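Search this site
Enter keywords
Go

Koratano Fund – Spring Progress Report from Doddale Middle School

Hello again from Doddale! I know the form asks for a page on each heading, but I write the way I talk, so please bear with me. The short version is that the after-school homework and clubs program is up and running, the kids keep coming back, and I have one budget change I need you to look at (it's near the bottom, under Money).

Who's coming

We have 114 students signed up, which is more than I put in the application and more than I had chairs for in September. Sixth grade is the biggest group by a mile. Eighth graders sign up late and then act like they've been there all along, and I'm fine with that. On a normal afternoon 78 of them stay past the first bus, so we moved from the library into the cafeteria and kept the library for kids who want it quiet.

Sign-out was a mess at first. We had one clipboard and a long line of parents in the pickup lane, and I got a few emails I probably earned. Now there are 4 sign-out tables split by last name and the lane is clear by 5:20. I should have done that on day one!

Homework hour

This is still the heart of it. Students get a snack, show their planner, and sit with their grade. The high school tutors from Seltley come over on the early bus and work mostly on math, with a bit of science when there's a test coming. Two of the tutors asked for more training on how to help without just doing the problem, so we ran a session in January using the fractions unit. It went over well and I'd like to do another one before next fall, maybe on reading a word problem slowly.

What I can tell you about grades is limited. The second-quarter report cards show fewer missing assignments for our regulars, and teachers in sixth and seventh grade have mentioned it without me fishing for it. I don't have test scores yet. Those come in June and I'll send them on with the final report, good or bad.

Clubs

Clubs run for the second hour. Cooking is full and has a waiting list (muffins will do that). Chess is small and very serious. The school paper put out its second issue, with a long piece on the new lunch schedule that caused some lively talk in the teachers' lounge. Drama had a slow start because we shared the stage with band, but they have the room to themselves from March on and they're working up a set of short scenes for family night.

We dropped the running club. Winter got in the way, and then most of the kids went out for track anyway. I moved that hour over to a second art section, which filled right up.

The late bus

You asked about this in your last note, so I'm giving it a heading of its own. The Noh Road route is now part of the late bus, and families out that way had been our biggest gap. The ride is long – the last stop is at 6:15 – and a few parents have told me that's too late for a sixth grader. I've asked the transportation office if the route can run the other way around, with Noh Road first. They're looking at it. I don't have an answer yet and I'm not going to promise one here.

Money

Snacks cost more than planned, supplies cost less, and tutor pay is right on target. What's left unspent in supplies is $1,585. I'd like your okay to move all of it to snacks and late-bus fuel for the last stretch of the year. If you would rather I keep it in supplies, I can make that work, but I'd be cutting the hot snack back to crackers by May and I'd hear about it in the hallway.

Receipts through February are in the folder, sorted by month. The one for the art paper is a photocopy – the original went through the wash in my coat pocket.

Still to do

- Family night, with drama scenes, chess tables and something from cooking
- Student survey (short, on paper, done during snack)
- Second tutor training
- Answer from transportation on the route
- Sign-ups for fall, starting with current sixth and seventh graders

Call me at the school any time after 2:00. Before that I'm teaching and the phone just rings and rings. Thank you for sticking with us this year, the kids are having a good one.

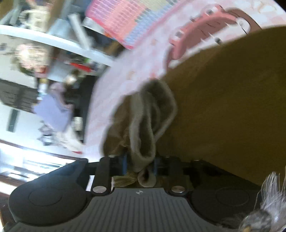
Recent items

- Fall sign-up dates for clubs
- Late bus stops and times
- Family night: what to bring
- Tutoring at Doddale: how to apply from Seltley High

Get our school newsletter by email. Enter your address to subscribe.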